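Notebook, packaging bench, July

Afternoon, started a little after lunch.

Today I worked on the small items for the Fustik comparison. The purpose of Fustik, for colleagues who read this later, is to collect notes on how ordinary shop packages are closed, how they behave when they lie on a table, and how well the small print can be read by a person standing at the bench. We do not test the food. We do not open anything until the outside is written down.

The things came in the box from Stolbridge. I took out first the group that I call "mixed soft" in the list. The name is not very good, but I keep it so that it agrees with the older pages from Grønli. It means packages which give way when you press them with a finger. I put four of them side by side and close together on the wooden table, to compare the ends and the closings.
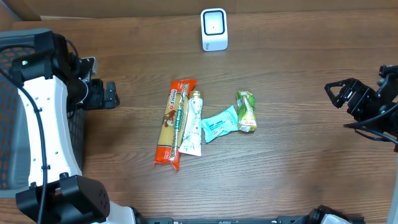 Mixed soft group, left to right: pasta, white tube, blue packet, small green packet.

The pasta is the largest and it decides how the others can lie. Both of its ends are orange-red, but they are not alike. One end is wide and glossy, the other is wrinkled and has pointed corners. In the form I had only one line for "end of package", and this is too little. I added a second line by hand and I will correct the form on the computer tomorrow. Please do not print more of the old version.

The tube I wanted to leave out of the group, since it has a cap and this makes it half hard. After thinking, I left it in. The flat end of the tube is crimped, and I want to have one crimp on a tube beside the crimps on the wrappers. The cap is round and gold-colored, and under "closing" I wrote "cap, top / crimp, bottom". If somebody has a better way to write a package with two kinds of closing, write it in the margin.

The light blue packet is shaped like a small pillow, with crimped ends that become wider to the outside. For this shape the Grønli pages use the word "pillow" and the Druduretti list uses "flow". I have used "pillow" everywhere. The small green and pale yellow one has a crumpled and shiny surface, and I wrote "crumpled" in the column for condition. I do not know if it was like this in the shop or if it happened in the box, therefore it should not be counted as damage from transport.

I made 2 mistakes in the numbering. I gave number 8 to the tube, but 8 was already used on an older page. The tube is now 20. The second mistake was only a wrong letter after the number, and it is crossed out and signed.

Then the labels. This part is always slow for me, and I do it with the desk lamp off first and on afterwards. My rule is to hold my head still and turn the package, not the opposite. 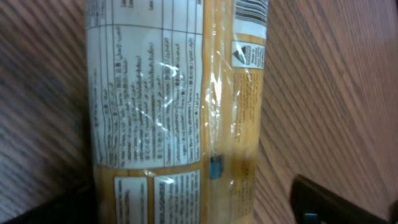
The hardest label for reading is the one with many languages in narrow columns. The text runs sideways, the letters are very small, and there are thin lines between the columns. There is Arabic text, there is East Asian text, and there are columns in Latin letters. The film over the label is clear but crinkled, and where the light falls on it you get a bright streak across the words. I put "poor" for reading under light and left the other box open. I want to repeat it with the package turned by a quarter, and with a piece of gray card between the lamp and the table.

I also think we must separate two questions which the form puts together: is the print small, and is the film disturbing the print. With a package like this one both answers are yes, but with a flat paper label only the first can be yes. The Druduretti list has one column for it, so their numbers and ours will not be easy to compare.

To do:
- new line in the form for the second end
- ask Stolbridge if they have the box list, mine has no second page
- find the gray card (it was in the drawer with the rulers)
- write the same word for shape in all old pages

Stopped at 17:20. The form for the green packet is not finished, the weight is missing.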